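Why Andico moved its office to wired networking

Ona Grigaitė runs IT for Andico, a small parts distributor with its offices on the second floor of the old Serkstead building. In April she finished replacing most of the company's Wi-Fi connections with network cable. She spent an hour going over the job with us, along with Baltasar Jara, the installer who pulled the cable.

The company has 29 desks. Until this spring, every one of them was on wireless, along with the phones and the warehouse scanners.

"Calls dropped all day," Grigaitė said. "People would walk over and tell me the internet was down. It wasn't down. The laptop had hopped to a different access point and taken its time doing it."

She tried the cheaper fixes first. She moved two access points, changed channels and bought a mesh kit, which she later returned. Speeds went up at some desks and down at others. On a Thursday she ran a transfer test from her own desk every hour and got a different result each time.
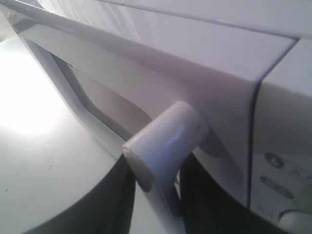
Grigaitė started the wired plan with the machines that never move. Those were the desktops, the label stations and the file server. A printer with a plain white lid, the kind you find in any office, doesn't need much bandwidth, she said, but it does need to be found every time someone sends a job to it. "I gave the printers fixed addresses and a cable each, and I haven't had a printer ticket in weeks."

For the core of the network she picked a Clutis managed switch with 48 ports, nine of which are still free. She looked at a model with 10-gigabit ports across the board and decided against it.

"The server has a 10-gig link. The desks have one gig," she said. "Our biggest files are catalog scans. I couldn't make a case for spending more."

Jara disagreed with her on the cable. She had asked for Cat 5e, and he talked her into Cat 6A for the longer runs.

"The labor is the same either way," he said. "The ceiling is open once. I don't want to come back in four years and do it again."

His crew pulled 838 meters in all. Ethernet runs over copper are limited to 100 meters from end to end, patch cords included, and the longest one at Andico is 90. Jara tested each run with a certifier before closing up the ceiling. Two failed, both from bad terminations at the wall jack, and he redid them the same evening.
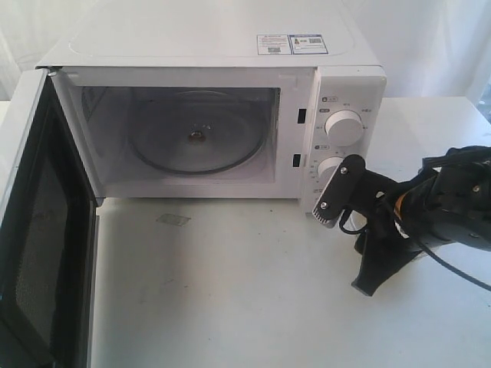 The patch panel and cabinet came from Maksymiv. Grigaitė likes the cabinet but said the door is on the wrong side for the closet, and swapping the hinges took longer than mounting the switch. She also wishes she had ordered patch cords in more than one color.

Wi-Fi is still in place for phones, visitors and the scanners. With the desks off it, she was able to turn down the power on the access points, and the scanners roam better than they did.

Her next job is a battery backup for the network closet. Jara has already quoted it.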